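搬进Filthorpe的小房间以后

2023年4月3日

中文不是我的母语，我学了六年，写这个博客也是为了练习。如果哪里写得奇怪，请你们在下面告诉我，我会改的。

去年十二月，我从Rutherford搬到Filthorpe。新的房间很小，窗户朝北，下午三点以后就要开灯。房东Ibrahim Usman先生人很好，他说墙可以自己刷，颜色随便选，只要搬走的时候刷回白色。我听了很高兴，因为我在以前的房间里住了五年，连一颗钉子都不可以钉。

可是选颜色比我想的难得多。我先去了油漆店，店里有一面墙挂满了小色卡，每一张只有我的手指那么大。我拿了很多回家，用胶带贴在墙上，早上看一次，晚上再看一次。早上喜欢的颜色，晚上就不喜欢了。有一张灰绿色，白天像树叶，开了灯以后像医院的走廊。我把它撕下来，胶带还带走了一小块旧漆。

我的朋友Ngozi Abubakar来喝茶，看见墙上的纸片，问我是不是在办展览。她自己的客厅是深蓝色的，她刷了三遍才满意。她告诉我，小色卡会骗人，颜色到了大的面积上会变得更重，所以应该买一小罐试用漆，刷在一块大纸板上，然后把纸板搬来搬去地看。她还说，不要站在店里的灯下面做决定，那里的灯和家里的灯不一样。

我照她的话做了。试用漆买了两小罐，一罐是黄的，一罐是偏红的棕色。黄的那一罐很快就放弃了，在朝北的光里，它有一点发绿，看久了心情不好。偏红的棕色我原来没有抱希望，只是店员推荐，我不好意思不买。没想到刷在纸板上以后，我看了好几天都没有觉得烦。

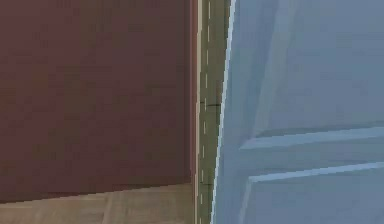 我对深红色的感情，应该是从外婆家来的。外婆的餐厅里有一个很大的柜子，漆成暗暗的红色，小时候我觉得它像一座房子。她把饼干放在最高的一层，把旧信放在最低的一层，中间放什么我不记得了。长大以后我住过的地方都是白墙白柜子，干净是干净，可是冬天的晚上总觉得少一点东西。现在我明白了，我想要的红不是过年那种鲜艳的红，是发灰、发棕、差不多像葡萄酒的那一种，表面深一块浅一块，看上去有一点旧；旁边再配浅米色、带木纹的颜色，就不会太沉。太均匀的红色我反而不喜欢，好像塑料。

中文里面关于红色的词让我学了很久。课本只教“红色”“粉红”“深红”，后来我看小说，才认识了“绛红”“枣红”“酒红”“赭石”。我问过中文老师，枣红和酒红到底差多少，她想了一会儿，说枣红暖一点，酒红冷一点，不过每个人家里的枣也不一样。我把这句话抄在本子上。我的母语里，这几种颜色常常只用同一个词，要说清楚，就得加上“像什么什么一样的”。所以我在油漆店里用母语和店员说了半天，他拿来的都不对，最后我打开手机词典，给他看枣的照片，他才点头。

颜色决定以后，就是刷墙。我只刷了床对面的一面墙，其他三面还是白的。Usman先生借给我一个梯子和一块旧床单，床单用来铺地板。第一天我只做准备：把插座的盖子拆下来，把边上贴好胶带，用湿布擦墙。我以为擦墙十分钟就够了，结果擦了一个下午，水换了好几次，还是灰的。

第一遍刷完非常难看。白墙从下面透出来，有的地方像没有洗干净的锅。我很害怕，拍了照片发给Ngozi，她只回了我四个字：“等它干了。”第二天早上果然好一些。我又刷了第二遍，这一次用小的滚筒，从上往下，每次都压住前一道的边。靠近天花板的地方我用刷子，手抖了一下，天花板上现在有一个很小的红点。我打算留着它，等搬走的时候和墙一起刷。

花的钱也写一下，也许对别人有用。漆一共30镑，滚筒、刷子和胶带加起来6镑，比我担心的便宜。我原来给自己的上限是60镑，剩下的钱买了一盏台灯，牌子叫Stulell，灯光是黄的，照在墙上很舒服。我本来还看中了一张Stekeck的小地毯，但是它的红色和墙的红色放在一起会吵架，就没有买。

有一件事我做得不好，就是没有把床搬远。我太懒了，只推开了一点点，所以床头后面那一块刷得很薄，弯下腰就看得见。Ngozi来的时候马上就发现了，她说她不会告诉别人，我说我会自己写在博客里。

下一步我想换窗帘，现在的窗帘是前一个房客留下的，短了一截。我在考虑米色的亚麻布，可是不知道朝北的房间用米色会不会太暗。如果你们的房间也朝北，请告诉我你们用的是什么颜色的窗帘，有没有后悔。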